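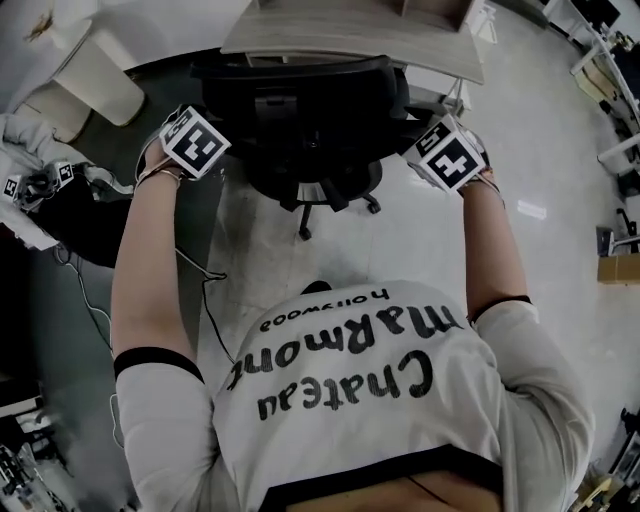

Bath Salts: Questions We Get at Bovley

How much do I use?
One scoop for a normal tub. The scoop is buried in the salt, usually at the bottom, and we are sorry about that. A 700 gram pouch lasts most people a couple of weeks, or one long weekend if you have teenagers.

Which one should I start with?
Bustesent is the plain one: Epsom salt, sea salt, a bit of lavender oil. Temico has eucalyptus and peppermint and will let you know it. If you've never put peppermint in a bath before, begin with half a scoop and keep your opinions to yourself for ten minutes.

Will it fix my back?
It's salt. A warm bath feels nice on a stiff back and that is as far as we'll go. If the pain has lasted longer than the pouch, please see a doctor.

Can I use it in a jetted tub?
Check your tub's manual first. Many makers say no to salts and oils of any kind, and we don't want to be named in that argument.

Is it safe during pregnancy, or for kids?
Ask your doctor or midwife. For small children we'd skip the scented ones altogether.

Why has mine turned into a brick?
Steam got in. Close the zipper all the way – all the way – and keep the pouch out of the bathroom between baths. A brick still dissolves fine. Hit it with a rolling pin.

Does it stain?
Neither blend has dye in it. Rinse the tub afterward anyway, as the oils can leave it slippery.

Do you still sell the 340 gram jar?
Until June, or until we run out of lids. The jar and the pouch hold the same salt.

Where is it made?
We mix and pack it ourselves on Esposito Street, in batches of 97 pouches. It was meant to be 100, but the mixer has its limits.

Comments

tubgoblin: Half a scoop of Temico was plenty. My sinuses have moved out.

Marsh_Hen: rolling pin worked, thank you. Cat did not care for it

pnw_soaker: Any chance of an unscented one? I'd buy the big pouch.

Bovley Bath Goods, 159 Esposito Street | Contact us | © Bovley | Back to top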